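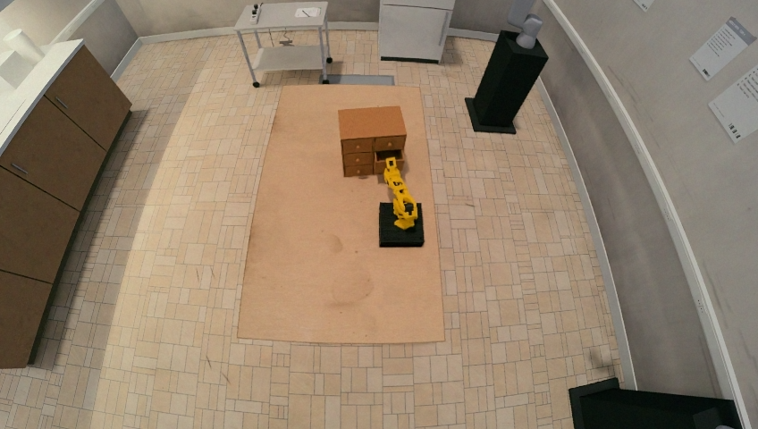
A chest of drawers with one drawer partly open and a yellow robotic arm.

Posted 12/19/07
OPINION

The Trivent agreement should be extended before it runs out in January, and the observers should stay in the Imer valley for at least another year. Both governments say they want peace. The simplest way to show it is to sign the extension now and argue about the rest later.

The fighting ended 57 days ago. In that time the road from Foley to the river has been open on all but two days, and over 1000 families have gone back to the villages on the east bank. Many of them went back to houses without roofs. They went anyway, since the planting season doesn't wait for diplomats, and they went on the understanding that someone would be watching the hills.

Pravemon's position is that the observers were always meant to be temporary and that a sovereign country can police its own valley. The first part is correct. The agreement does say temporary. It also says the withdrawal has to follow the handover of heavy weapons, and that has hardly begun. The guns above Foley were supposed to be moved to the depot in the first month. Most of them are where they were in the fall, under tarps, with crews sleeping next to them.

The Imer regional council is no better. It signed a promise to hand back prisoners and has since found one reason after another to hold on to them. Its spokesmen talk about lists that need checking. A list of prisoners can be checked in an afternoon if the people holding it want it checked. 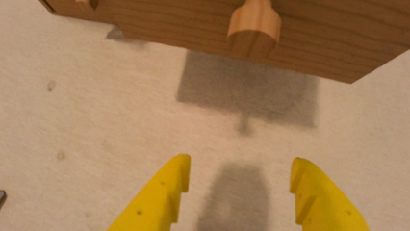

A brown wooden drawer unit and two yellow gripper fingers.

I have heard it said that the mission costs too much for what it does. There are eight observer posts in the valley, each with a radio, a truck and a few unarmed officers. They can't stop an army. What they can do is report the same night when a gun is moved, so that the other side hears it from a neutral party before it hears it from a rumor. The last war in the valley started over a report of a shelled school, and the school was still standing when the first column crossed the river.

The outside powers that paid for the talks at Trivent have gone quiet. They sent ministers to the signing and clerks to everything after it. If they want a return on that effort, they should tie the bridge money to the weapons handover and the prisoner release, with dates for both.

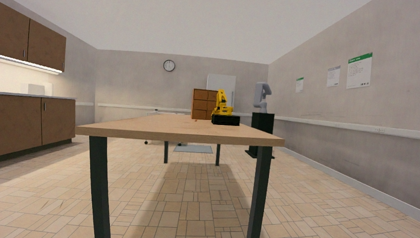

One reader wrote to me after my last column to say that observers only freeze a conflict, and that the valley would be better off if the two sides were left to settle it. "You are asking for a longer pause," the letter said. "My relatives in Foley have lived through three pauses."

I take the point about the pauses. Each of the earlier ones ended the same way, with the monitors sent home early and the guns still in the hills. I would like to see what happens if they are kept until the guns are gone. The talks resume next month, and the extension is two pages long.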